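Sports Reporting, Unit 6: Writing the short game report

Handout for session 2

A wire-style hockey report runs 250 to 350 words. The model report used in this unit is 317 words. It covers a league game between Busier and Plosov, played in front of 2,266 people at the Sotorari rink.

Order of material

The first sentence gives the result, the score and the one thing that decided the game. If the winning goal came late, say so. Streaks and standings can go in the same sentence if they fit, but most of the time they belong in the second paragraph.

After the lead, go to the decisive goal. Give the period, the time on the clock and how the play started – a faceoff win, a turnover, a power play. Then go back to the first period and work forward. Goals need a time. Saves do not, unless the save changed the game.

Do not write up every penalty. Mention the ones that led to a goal, and give the totals for the power play near the end.

Time style

Use time remaining or time elapsed, and stay with it. The model report uses time remaining: "with 6:40 left in the second." Mixing the two is the most common error in first drafts.

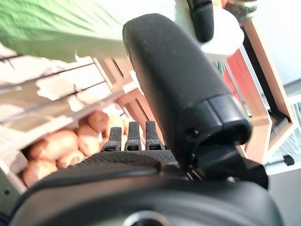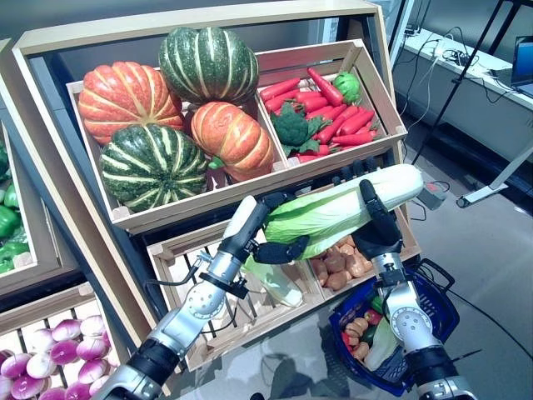
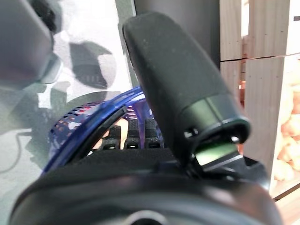
Kim objected in the last session that opening with the winning goal spoils the report for anyone who missed the game, and that a report told from the opening faceoff would be easier to follow. The objection is fair for a long feature. A short report is read mostly by people who want the score first, and an editor may cut it from the bottom. If the winning goal is in the last paragraph, it can be lost.

Quotes

Two quotes are enough, one from each side if you can get them. Place the first after the decisive goal. Cut any quote that only repeats the score.

Before the next session

Rewrite the model report from the Plosov side. Keep the facts and the length the same. The lead must change, and so should the choice of quotes. Bring a printed copy.

Unit 6 handout, 14 Jun 2026 | Contact the course office | Back to top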